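Ticket 188: Bottles creeping forward on white shelf unit
Product: Sokgate shelf unit, white
Location: Evmont, back workroom
Opened: August 13, 2024
Category: Furniture / storage
Priority: Low
Status: Resolved

Problem as reported

The plastic bottles we keep on the white unit do not stay where they are put. They get lined up at the back of the lower surface at closing, and by the next afternoon they have moved toward the front. Twice one has gone over the edge. The caps held both times, so nothing to clean up, but these are going to be filled with rinse solution soon and we would like it fixed before then.

The unit was put together in April from the flat pack, using the sheet in the box. No parts were left over. It stands against the wall and is not screwed to it.

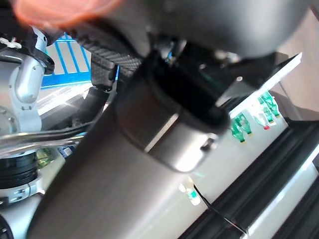
Bottles under the shelf edge, right side. Red cap is on the clearer one.

Already tried before opening the ticket

- Wiped the surface with a damp cloth and dried it. No change.
- Moved the bottles to the other end. They crept there too, but slower.
- Put a folded paper towel under them. This helped for a day, then the towel moved with them.
- Swapped the bottle with the red cap to the front and the green ones behind it. No change.

Reply from support

Thanks for the details. Please do the following and write back with the results.

1. Take everything off the lower surface and put a level on it, front to back and then side to side.
2. Do the same on the shelf above.
3. Press down on each top corner of the unit and note whether it rocks.
4. Look at the shelf pins. On this model the front and back pins are different lengths and it is easy to swap them. The long ones go in back.
5. Tell us what kind of floor it is on.

Please leave the bottles off until this is done. It would also help to know what else is stored nearby and whether anything leans on the unit.

Results from step 1 to 5

Level, lower surface: front edge is low. The bubble touches the line. Side to side is fine at the left end and slightly off at the right.

Level, shelf above: fine both ways. So the whole unit is not leaning, or not by much.

Rocking: yes, a little, front right corner. You can hear it tick when you press.

Pins: all the same length as far as we can tell. The unit came with one bag of pins, not two. Please check if that is right for our version.

Floor: painted concrete with a drain in the middle of the room. It slopes toward the drain.

On what is nearby: the blue slatted piece is close by and does not touch the unit. There are clear plastic rods on that side as well — they don't rest on the shelf either. Nothing leans on it.

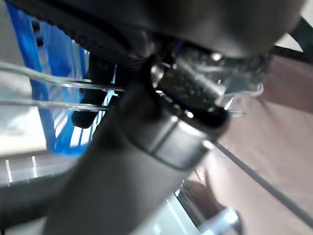

Second reply from support

One bag is correct for units sold this spring, so disregard what we said about long and short pins. The sheet you have should show a single pin type. Sorry for the mix-up.

With the upper shelf level and the lower surface low in front, the likely cause is a pin that is not fully seated, or a pin in the wrong hole. The holes are close together and being off by one is common. The rocking corner is a separate matter and comes from the floor.

Please try:

1. Lift the lower surface out. It is not glued.
2. Pull the front pins and compare the hole on the left with the hole on the right, counting from the bottom. Then compare front with back.
3. Push each pin in until the collar is flat against the side panel. A rubber mallet is fine. Do not use a steel hammer, it chips the white finish.
4. Put the surface back and check it with the level again.
5. For the corner, turn the foot at front right out until the ticking stops. If the foot runs out of thread, use a Sirkwood wedge under it.

What we found

Both front pins were in the right holes, but the one on the right was not all the way in. The collar stood off the panel and the pin drooped. There was some packing foam in the hole. We picked it out with a small screwdriver and the pin went in with two taps.

Front left was seated but loose. We wrapped it once with tape. It is snug now.

The foot had enough thread. No wedge needed.

Level after: bubble is centered front to back. Side to side is still a hair off at the right, which we can live with.

Check after 10 days

Bottles have stayed put. We drew a pencil line behind them on the first day and they are still on it. No ticking from the corner.

One leftover question: can the lower surface be ordered with a raised lip in front? We did not see one in the Wunderlich catalog.

Closing note from support

No lip is offered for this unit. A thin rubber mat cut to size will do the same job. The missing line about clearing foam from the pin holes has been passed on for the next version of the sheet. Closing this ticket. Reply within 2 weeks to reopen it.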